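Ticket 2964 / demo cell, glasses task
Raised by: Nima Rezaei
Picked up by: Behrouz Jalali
Site: Jernora, front hall
Priority: high (open day, doors at ten)
Opened: December 15, 2023

**Fault as reported**

Right arm stops part way through the glass demo. Picks fine off the table, gets to the rack, then halts with "force limit" on the panel. Happened twice in the warm up. Left arm OK. Zarei visitors are first group in, would like it not to do that in front of them.

**08:05 BJ**
On site. Power cycled the controller, homed both arms. No change, same stop, same place. Log says the wrist sees a side load just before the stop. Copied the log to the shared folder under the ticket number.

**08:20 BJ**
Checked the easy things:

- gripper fingers clean, pads not loose
- cable conduit not snagging at the wrist, moved the arm by hand through the full path
- rail bolts tight both sides
- speed was at 600 in the demo program. Should be lower for this one. Who changed it?

**08:26 NR**
Me, last night. It looked slow from the back of the hall. Sorry. Put it back if you need to.

**08:31 BJ**
Put back. Still stops, but later in the move, so speed is part of it and not all of it. I think the rack has been shifted. The foot is catching a spoke on the way in and the arm reads that as a crash. Was the cloth changed?

**08:34 NR**
Yes, cloth went on fresh after the Nutov lot left. Rack came off and went back by eye.

**08:50 BJ**
OK so that's the cause or most of it. Re-taught the rack centre. Old centre was out by 5 mm to the right. Also changed the approach so the glass comes in with a bit of tilt and straightens at the end. Running it now with the left arm parked open, one glass at a time.

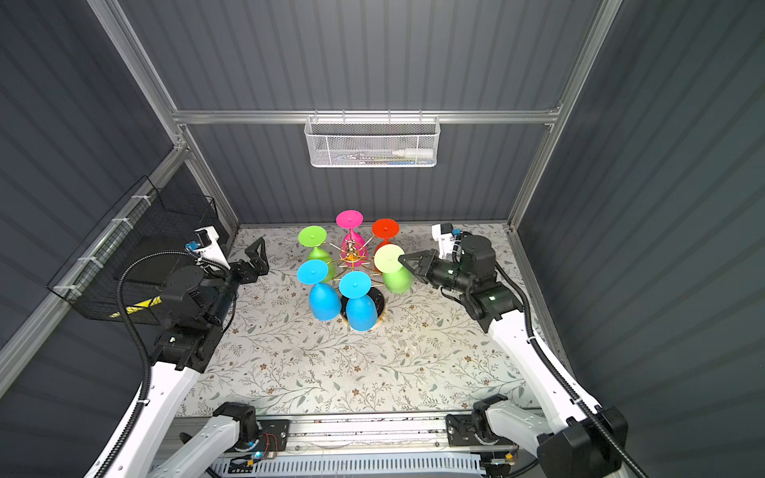 *Right arm at the rack with the pale yellow-green glass, left gripper open.*

**09:02 BJ**
Full run, no stop. Second full run, no stop. Third one stopped on the lime one at the back, same force message but much lower number. Nudged the back approach point up a touch and saved as a new version. Do not load the old one, I've renamed it so it's obvious.

**09:15 NR**
Watched two more from where the visitors stand. Good. Can we have the speed up a little? People at the Grarula open day in March wandered off half way through.

**09:18 BJ**
A little. Not 600. Tried it one notch up and it holds. Any higher and I want the rack fixed down first, otherwise we're back here after teh next cloth change.

**09:27 BJ**
Ran it on a loop while I had a coffee. No stops. Handing over.

**If it stops during the visit**

1. Press pause, not the red button. Red button means homing again and that's a long wait with people stood there.
2. Open the right gripper from the panel and take the glass by hand. Wait for the arm to be paused first, please.
3. Clear the message, press resume from start.
4. If it stops in the same place twice, switch to the left arm wave program and ring me.

**10:40 NR**
First group done. 37 people, bit of a squash. Demo ran clean. One of the Zarei engineers asked if it can take the glasses off again as well as put them on, told them we'd come back to them. Behrouz can you answer that one?

**10:44 BJ**
Not with this program. Could be done but needs its own teaching, half a day at least. Raise it seperately.

**12:10 NR**
Second group done. One stop, step 3 cleared it. Carried on fine, I just talked over it.

**12:15 BJ**
Send me the time of the stop, will match it to the log. Leaving the ticket open till the rack has a proper locating plate under it. Plate drawing to follow, need the diameter of the base. Nima can you measure it once the hall's clear.

**Status:** workaround in place, waiting on part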